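Cahier d'atelier, rayonnage test Norkeo
29 août 2022

Repris le rangement du meuble blanc avec Noémie. But : fixer le plan de rayon avant de commander le reste chez Pleda. Ancien plan (celui de janvier) à jeter, il ne tient pas compte du montant perforé.

Boissons
Eau sur la tablette du haut, une seule rangée de face, étiquettes vertes. Bouteilles bleu foncé à droite de l'eau. Pour l'instant tout est trop au fond, large bande vide devant, on perd l'intérêt de la tablette.

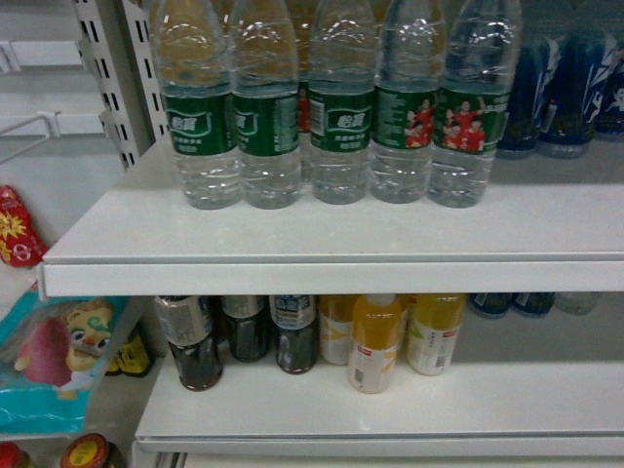 Donc à avancer jusqu'au rebord, ou presque. Étiquettes à tourner aussi, logo devant partout, pas un coup le logo et un coup les joueurs. Hélène préfère les joueurs, à voir avec elle. Charge max de la tablette : jusqu'à 525 bouteilles sur tout le linéaire d'apres la fiche Pundine, ça me parait énorme, revérifier (réf. 3456).

Sec et snacks
Travée de gauche, pas fini. Les deux crochets sont vides, rien en stock à suspendre. Vermicelles de patate douce (红薯粉条, paquet bleu-vert) à plat au milieu, le bas dépasse un peu du bord. Le reculer ou le mettre debout contre le fond. Petit sachet rouge sous le crochet : lui trouver une vraie place. Sachet bleu tout à gauche, ok il reste là.

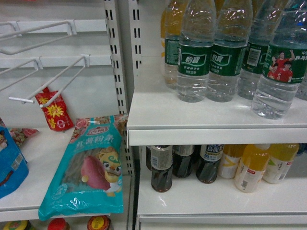 Étiquettes et codes-barres
Relevé à faire bouteille par bouteille, le code-barres est sur l'étiquette, pas sur le bouchon (Noémie avait cherché là). Série « équipe nationale de tennis de table » à saisir sous une seule référence dans Wei, même si le visuel change. Demander 600 étiquettes prix au lieu de 500, on en gache toujours.

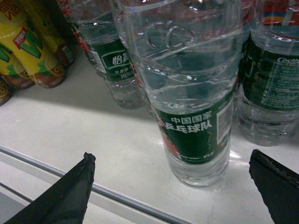

Eau, étiquette verte 中国国家乒乓球队, code-barres côté droit.

Reste à faire : nettoyer les tablettes (celle du haut est un peu rayée, tant pis), rappeler Pleda pour les crochets, refaire le croquis au propre. Hélène Paquette passe valider le plan, lui laisser le cahier ouvert a cette page.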